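Section 4: Washing and refitting the covers

The seat and back covers on the Tronda two-seater come off for washing. The arm covers are stapled and stay on. Allow an hour for refitting, longer the first time.

4.1 Before you start

Read the label sewn inside the zip of the seat cover. Covers marked P are the Prident cotton weave and can be machine washed. Covers marked V are the Vurketti wool blend and must be dry cleaned. If the label is missing, treat the cover as wool.

Wash all the covers together, even if only one is stained. Dark colours lose a little dye in the first few washes and a single washed cover may not match the rest.

4.2 Removing the covers

1. Lift out both seat cushions and stand them on end.
2. Open the zip fully. The zip pull is tucked under a small flap at the back left corner.
3. Fold the cover back over the front edge of the cushion, then ease the foam out from the zip side.
4. Unhook the back cover from the 16 plastic clips under the rear rail.
5. Brush crumbs and grit out of the seams.

CAUTION: Do not pull the foam out by its corners. It tears easily and the tear will spread.

4.3 Washing (covers marked P only)

1. Close all zips and turn the covers inside out.
2. Wash at 30 degrees on a gentle cycle with a liquid detergent for colours. Powder can leave pale marks on navy and black.
3. Use a slow spin.
4. Dry flat or over two lines, out of direct sun. Do not tumble dry.

Note: A full set weighs more than it looks when wet. If your machine has a small drum, do the back cover as a separate load straight after the seats.

4.4 Refitting

Refit the covers while they are very slightly damp – the cloth has more give and the creases drop out as it dries.

1. Turn the cover the right way out and push the corners out with your hand.
2. Fold the foam in half lengthways, slide it in and let it open.
3. Work the cloth towards the zip, a little at a time, until the seams sit along the edges of the foam.
4. Close the zip and tuck the pull under its flap.

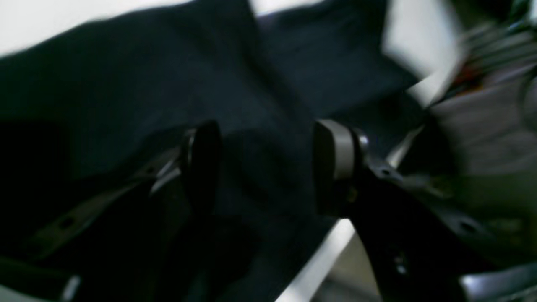 Fig. 7. Folds in dark navy cloth.

Small creases left after refitting can be steamed from a short distance. Do not press the iron on to the cloth.

4.5 Replacement parts

Spare clips are sold in bags of 15 (part 103). Foam inserts are part 280. Order both from Qureshi Spares and give the colour and letter from your label when ordering covers.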